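# The number in the abstract

I finally sat down with the Dabbas paper, the one that has been going around since October, and I want to get my complaints out before I forget them.

The claim is simple enough. You collect demonstrations by hand with a gripper tool that carries its own wide-angle camera, you train one policy on all of it, and the policy moves over to a robot arm with no robot data at all. They used 3,000 demonstrations of kitchen-table tasks, and the success figure they lead with sounds great until you find the table in the appendix that breaks it down by scene.

The method itself I don't have a quarrel with. Hand-held collection is cheap and fast compared with teleoperation, and anyone who has spent an afternoon fighting a leader arm knows why people switched. My quarrel is with what gets counted as "a new scene."

In their test set, a new scene means the objects have been moved and maybe one of them swapped. The table stays. The background stays. The light, as far as I can tell from the paper, stays too. That is a fair test of something, but I wouldn't call it generalization to unseen environments, and the abstract does.

Look at what the camera takes in during this kind of work. With a lens that wide, the food and the plates get a small share of the pixels, and the rest goes to cloth, tabletop and your own fingers.

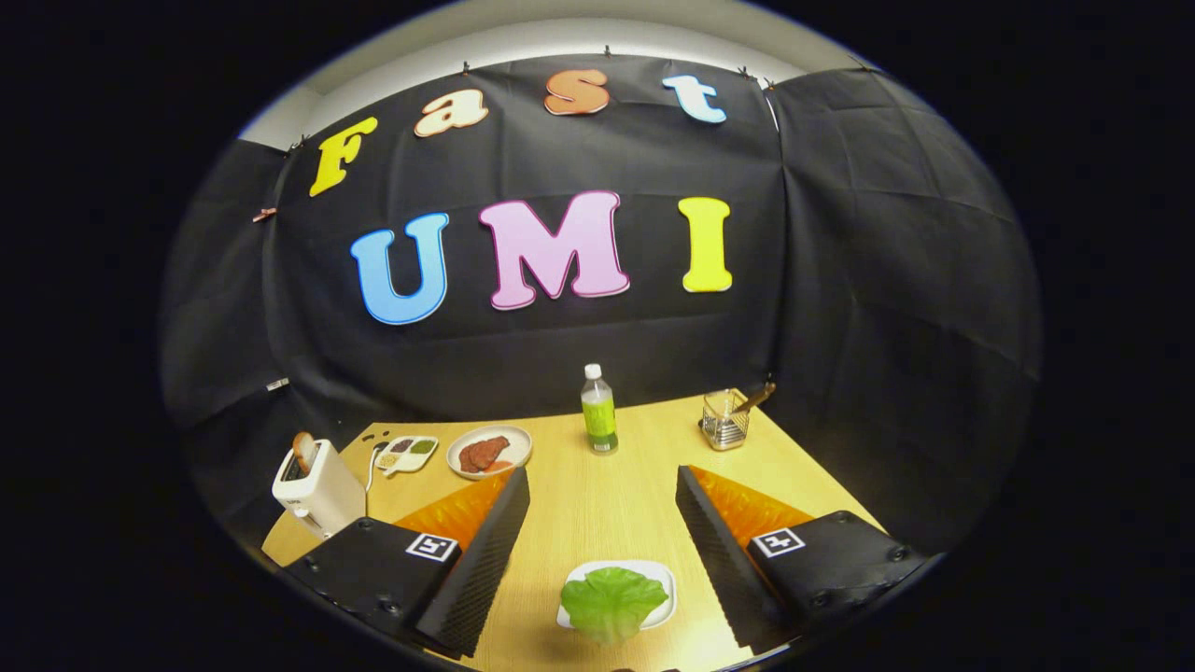 *Lettuce between the fingers, toaster at the back left. Fisheye view from the hand-held gripper.*

A black cloth with big colored letters on it is a gift to a network. So is the bend of the table edge. If every demonstration has a landmark like that in view, the policy can work out where the hand is from the landmark and barely bother with the lettuce. I'm not saying the Dabbas policy does this. I'm saying their experiments can't tell me that it doesn't, and the check would have cost them a day: take down the backdrop, put up a different one, run the same trials again.

Noura Darwish tried more or less that on a much smaller scale with the Maltar code. She trained on 500 demonstrations in front of one plain backdrop, then tested with the same backdrop and with a patterned one. Success dropped to 59 percent on the patterned one, and most of the failures were reaches that stopped short of the plate. One task, one set of weights, so please don't quote it at anybody. I still find it more informative than the headline result, which never changes the cloth.

Two smaller gripes. The failure section covers 11 cases and all of them are slips, where the food leaves the fingers. Were there no wrong approaches? None at all? In my experience those are the common ones – the hand goes confidently to a spot where there's nothing to pick up. And the comparison with Gukeck uses its old release, with a narrower camera, so I don't know how much of the gap comes from the data and how much from the lens.

I'd change my mind with one extra table: same policy, same objects, backdrop swapped, table swapped, lamp moved, each on its own line. If the numbers hold, I'll write a cheerful post about it. The authors say code is coming "soon," and I've asked for the raw trial videos in the meantime. No reply yet.

Next up is the Trimton follow-up, which claims to fix the depth problem. I've read as far as page two and already have a question mark in the margin.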